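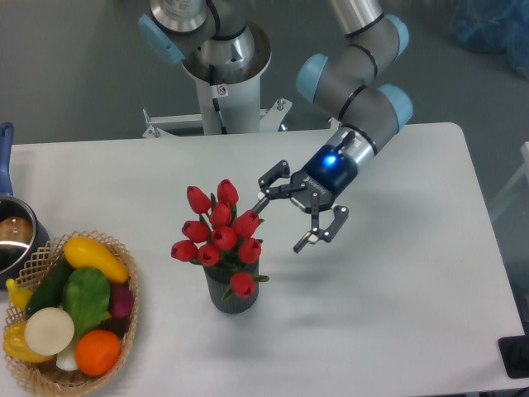
**hermine_h** · 7:40
Tulipanes cortados, ¿cuánto os duran? A mí 5 días y se doblan todos. Los compro en Asora, cerrados todavía. Agua del grifo, sin sobrecito.

**Strebel**
Agua fría y poca, tres dedos. Corta los tallos en recto y con cuchillo, las tijeras los aplastan.

**torncombe_sur**
En recto no, en diagonal de toda la vida. Y una cucharadita de azucar.

**Strebel**
Azúcar sola = bacterias. Con gota de lejía vale, sola no.

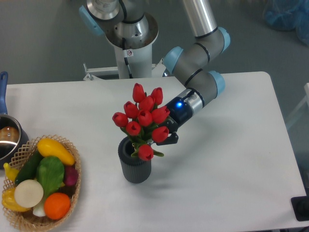
**torncombe_sur**
Pues mi madre lo hacía asi y le duraban más que a ti seguro.

**clomemeck**
Lo de doblarse es normal, siguen creciendo en el jarrón y buscan la luz. Gíralo cada mañana. Y lejos del frutero!! El etileno los mata.

**hermine_h**
Uf, los tengo al lado de los plátanos. Los muevo ya.

**clomemeck**
En febrero planté 1,000 bulbos tarde y mal, salió la mitad. Los cortados dan menos disgustos.

**torncombe_sur**
Febrero?? Eso se planta en otoño, hombre.

**hermine_h**
Bueno, cortados en recto y sin azúcar. Lo siento, torncombe. Ya os cuento.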